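**New on our shelf: "The Water Between Two Banks"**

*Tranwood Reading Circle, newsletter of August 18, 2026*

Our circle has received two copies of a new book from Clendora Press, and I was asked to write some words about it before we start the discussions. The full title is "The Water Between Two Banks: River Agreements and Border Disputes After Independence". It is a collection of 14 chapters by different authors, and it studies how neighbouring states share a river when the relations between them are already difficult.

The subject can sound dry, but I did not find it so. The editors begin from a simple question. When two governments do not trust each other, why do they still continue to exchange the measurements of the river level? In several of the cases the embassies were closed and the border was shut for trade, and still the engineers sent their tables to the other side every month. The first part of the book tries to explain this, and it uses archives of river commissions which, according to the introduction, were opened to researchers only in recent years.

The second part is about the cases where the agreement failed. I think it is the stronger part. One chapter follows a treaty which was signed quickly, with much ceremony, and which had no article about dry years. When the dry years came, each side had its own reading of the text. The author shows how a disagreement between farmers over a canal was taken up by the capital, then by the newspapers, and then by the army. She does not say that water was the cause of the fighting. She says it gave a name to older complaints about land and citizenship, and I find this a careful and useful distinction.

There is also a long chapter on outside mediators. It is less friendly to them than I expected. The author argues that lenders and foreign advisers often preferred one large dam to many small works, as the large dam was easier to finance and to inspect. The people who lived downstream were asked for their opinion late, sometimes after the contracts were already signed.

I have some criticism. The maps are small and printed in grey, and on two of them I could not tell the border from the river. The chapters were written separately, so the same background is explained again and again. A reader who goes from the first page to the last will lose patience near the middle. My advice is to read the introduction, then chapters 2 and 9, and then choose by your own interest. The final chapter, on climate and future negotiations, is more general than the others and can wait.

For most of us this will be reading for the evening, in an armchair or in bed with a pillow behind the back, and the book is quite heavy to hold. The paperback is more comfortable than the hardcover. Clendora also sells an electronic edition, where the maps can be made larger. 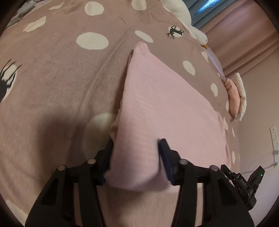 ## How to borrow it and when we discuss

Both copies are kept at the Zacharias Room, on the shelf beside the door. Please write your name in the notebook when you take one. The loan is for 20 days and can be renewed one time if no other member is waiting. If you prefer to have your own copy, the Julleck bookshop has agreed to order it for members at a reduced price. You should mention the circle when you order.

We will give two meetings to this book. At the first we will speak about the introduction and chapter 2, and at the second about chapter 9 and the question of mediators. The dates will be sent by email together with the list of questions. You do not need any special knowledge of international law, and there is a short glossary at the back of the book which explains terms such as "riparian state" and "prior use".

Members who joined us in May for the evening on peacekeeping will recognize some of the arguments. The notes from that evening are still in the blue folder, and I recommend to look at them again, especially the pages on ceasefire lines.

If you have read another book on shared rivers which you would like to compare with this one, please send me the title before the first meeting and I will add it to the list.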